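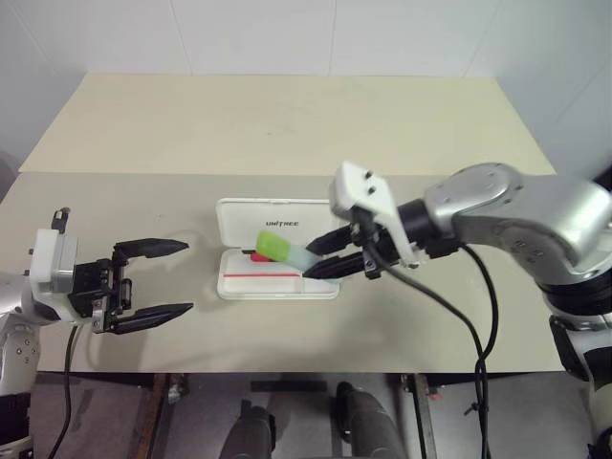

Tímea Lakatos reckons you should throw away every demo where the operator stops and thinks. I've read her reply in the other thread twice and I'm still not sure I agree, so I'm starting a new one.

Posted by gelum_bench, September 6, 2023

We're teaching a two-arm setup to pack a pencil case by remote control. One person drives both arms, the case sits open on the table, and the items go in one at a time. I have 300 demos so far. In a lot of them there is a pause just before the gripper lets go, where the driver is checking the angle. Tímea's point is that the robot will learn the pause and then sit there forever. Mine is that the pause is where the careful bit happens, and if I cut it I get a jump in the arm position.

What do people do?

Re: pauses in demos
kettle_and_solder

Cut them, but not to nothing. I leave a short hold and drop the rest. We had a policy in January that would reach the tray, stop above it and never open its fingers. Trimmed the holds, trained again, and it let go.

Re: pauses in demos
Ningsih Lau

I would not cut anything. If your driver has to stop every time, the driver needs more practice or a better view. Trimming hides that. Do 50 throwaway runs before you start recording and the pauses mostly sort themselves out.

Re: pauses in demos
gelum_bench

We did warm-up runs, though not 50. The wrist view is the one the drivers use for the last part, and it does help with the long thin things. Soft or crinkly items are where they slow down. You can't tell how hard you're squeezing.
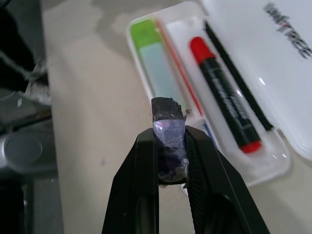 1 min read (pinned guide: "Driving by wrist view")

Re: pauses in demos
kettle_and_solder

That matches what I see. With anything in a wrapper, my drivers close the fingers too far because there is no feel coming back through the controls. I set a limit on the closing force and told them to stop worrying about it. They got quicker straight away.

Re: pauses in demos
oldgrukelgate

Has anyone tried moving the arms by hand instead? At Grukelgate we switch the motors to soft and push the arm where it needs to go. You feel the contact yourself. It's slower to set up but the paths are much smoother.

Re: pauses in demos
Ningsih Lau

With one arm, yes. With two you need two people or very long arms of your own, and then you have hands in the camera view in every demo. I gave up on it.

Re: pauses in demos
oldgrukelgate

We mask the hands out. It isn't that bad.

Re: pauses in demos
Ningsih Lau

It is for small items. The mask covers the very thing you want the robot to look at.

Re: pauses in demos
gelum_bench

Ningsih has it right for our job, I think. The items are too small. I'm going to try the force limit first, then split the 300 into two sets — one with the long holds trimmed and one left alone — and train on both. Same number of steps each. Will post what comes out.

Re: pauses in demos
kettle_and_solder

Keep the case in the same spots for both tests or you won't be able to compare them. Tape marks on the table are enough.

Recent threads
Govindasamy controller drops out after long sessions
How many demos is enough? I'm at 700
Galtasard gripper pads, where to buy spares
Left arm drifts when the right one is loaded
Naming your recordings so you can find them later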